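Moving an old desktop to another town, leave the cooler on or take it off?

tsegereda_b wrote:
Hello all. I move from Condton to Brundeo next month, 300 km by van, and my old desktop must come with me. I have read opposite advice about the heavy parts. Tower cases opened on their side:
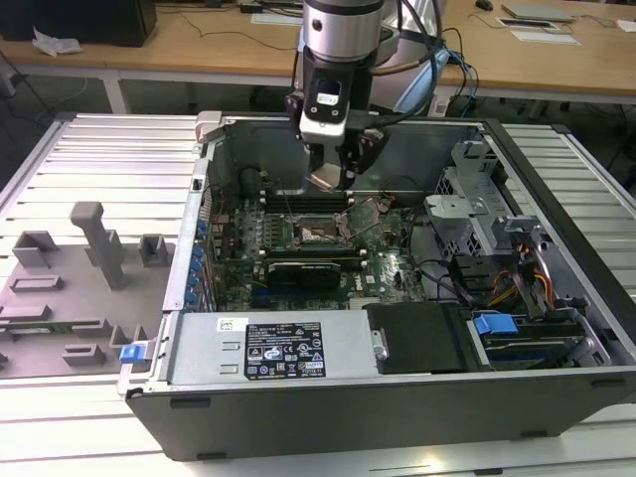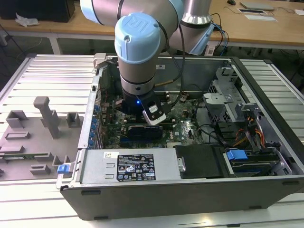
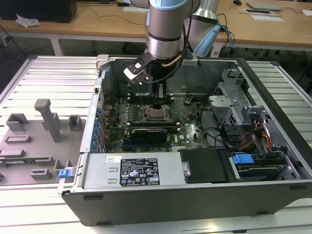 Last changed by tsegereda_b: November 25, 2023

I would like to know if the graphics card should travel in its slot, and if the case should lie flat. The original box is gone.

plakeo_fan wrote:
Flat, board at the bottom, card stays in. I did it like this in October and had no problem.

naseri wrote:
I don't agree about the card. Take it out, it is one screw and a latch. A bump on the road pulls on the slot for the whole trip.

plakeo_fan wrote:
If the case is flat, the weight goes straight down into the slot. It pulls when the case stands up.

naseri wrote:
And who promises that the movers keep it flat? Mine did not.

tsegereda_b wrote:
Thank you both. I will carry it myself on the back seat, flat, with the card in a separate bag. The cooler I leave on.

Tsegereda Berhe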